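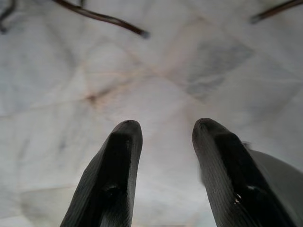
Wrist view with the fingers part open, against white fabric. Ridges run the length of both fingers.

Gripper build at Allovard: finger set, wrist camera and first numbers

Work on the shared workshop's small arm has reached the point where the gripper can be commanded from the bench computer and its camera gives a usable view of both fingertips. Members who last looked in during the winter will find the mounting plate, the fingers and the cable route all different. The notes below cover what changed, what the settings are now and what is still open.

Fingers

The current fingers are the fourth set. The first three were printed flat on the bed with the layers stacked through the thickness, which gave a clean outer face and a weak root. Two of them split at the screw holes under a load the arm can easily produce. Renato Ledesma redrew the part in April with a thicker base, a longer taper and a blunt rounded tip. He also moved the screw holes inward by one hole diameter, and no finger has split since.

The tips are bare for now. A pad of cast silicone was tried on the third set and gripped well, but it hid the tip from the camera and peeled after a few evenings of use. A thinner pad that covers only the inner face is the likely next step. Anyone with experience of bonding silicone to printed parts should leave a note in the project folder.

Finger files are in the folder under "Drollura", the name the gripper has carried since the first sketch. Please print from the file marked D4 and delete local copies of anything older. The D3 base looks almost the same and does not fit the new plate.

Drive and travel

One servo drives both fingers through a pair of meshed gears, so they open and close together. The servo takes a position command from 0 to 4095. Fully closed was measured at 2712 with the D4 fingers fitted, and the software limit is set one small step short of that to keep the servo from stalling against itself. The old limit in the configuration file was for the D2 set and would have let the gears bind. It has been removed.

Backlash at the gears shows up at the tips as a small side-to-side movement. It is acceptable for blocks and tubes and a nuisance for anything thin. Rizwan Herath has cut a replacement pair of gears with slightly thicker teeth, and these will go in when the plate is next off.

Camera

The camera sits at the wrist and looks out along the fingers. Earlier it was on a post beside the base of the arm, where the elbow blocked it for a good part of the reach. The new position keeps both tips in view through the full travel. The cost is focus: the lens is fixed, and the tips are slightly soft at working distance. Moving the camera back would help, but the bracket is already at the limit of what clears the forearm.

Exposure is now locked. On automatic, a bright background turned the black fingers into silhouettes and the tip-finding code lost the edges. With fixed exposure it holds on better, although a pale backdrop with light coming through it is still the hard case. Printing the next set in a mid-gray filament has been suggested and will probably be done, if only because there is a part spool on the shelf.

Software

The bench computer runs Miah, the short control program written for this arm. It handles three things: joint commands, gripper position and the camera stream. Logging was added this month. Each move writes one line with the commanded position, the reported position and the servo current. The current reading is the useful one – it rises sharply on contact and can stand in for a force sensor until a proper one is fitted.

Endurance test

The gripper was cycled open and closed 3000 times with nothing between the fingers. The run had to be restarted once, after 34 cycles, when the cable caught on the plate edge. The cable now runs through a clip on the inside of the forearm. After the full run the closed position had not shifted by a measurable amount. The gears showed light polishing on one flank and no chipping. A second run, this time closing on a foam block, is planned once the new gears are in.

Using the arm

The arm stays on the end bench and can be used by any member who has had the short introduction. Switch off the supply before changing fingers. The screws go into brass inserts and need no more than finger tightness plus a quarter turn. Log any change to the limits in the notebook beside the supply, with the old value next to the new one.

Parts wanted

The build can use short M3 socket screws, a right-angle connector for the camera cable and a spare servo horn of the Fonar pattern, new or used. Leave parts in the tray marked Drollura. The next update of the D4 files is due on 15th May, and comments on the finger shape should reach Renato before then.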